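Pavitier Lecture Recorder – a semester with it

I teach two evening sections of state and local government at a community college, and I also sit on our faculty senate, so I spend a good part of my life in rooms where people talk for a long time and somebody has to write it all down. For years that somebody was me, with a legal pad and a sore wrist. In February I finally gave in and bought the Pavitier, a little tabletop recorder that turns speech into text, and I have used it at nearly every meeting and class since.

Let me start with the thing I was most nervous about, the microphones. There are four of them, one on each side, and our senate room is a long, echoing place with a heating vent that rattles. I set the Pavitier down in the middle of the table and hoped for the best. It picked up the dean at one end and our very soft-spoken librarian at the other, and when I read the transcript at home that night I could follow the whole argument over the tuition freeze, including the bits people mutter while someone else has the floor. (You may want to warn your colleagues. I did, and the muttering went down quite a bit!)

Setup took me most of a cup of coffee. You install the Brilow app, make an account, and type in the names of the people who usually speak. It asked me to have each person read a short passage, and I skipped that for the senate and did it for my classes. The difference is real. In class it gets the speaker right nearly every time, and in the senate it kept deciding that two of our trustees' guests were the same man.

Price is where I have mixed feelings. I paid 303 dollars with tax, and my college would not cover it. The Traso recorder that a lot of the faculty in our system carry costs less, more than 200 at the campus store, but you have to plug it into a laptop before you can read anything, and I found the one I borrowed muddy past the second row of desks. If you only record yourself dictating notes, get the Traso and keep the difference.

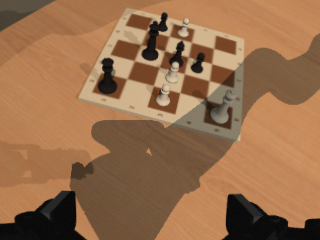
Battery life has been good to me. A full charge gets through a Friday budget hearing and the class after it, and I have only once seen the warning light come on. Where it stumbles is on the way people in higher education talk, all acronyms and figures of speech. Our provost likes to compare accreditation to a chess endgame, with a tall king and a lone pawn near the far edge of the board, and the transcript gave me "a tall kin and a loan pond," so please do read everything over before you send it out as minutes.

I gave it 4 stars out of five. I would have gone higher if the app let me fix a name once and have it changed all the way through the transcript. As it is I do that in my word processor, grumbling a little – and then I go to bed an hour earlier than I used to.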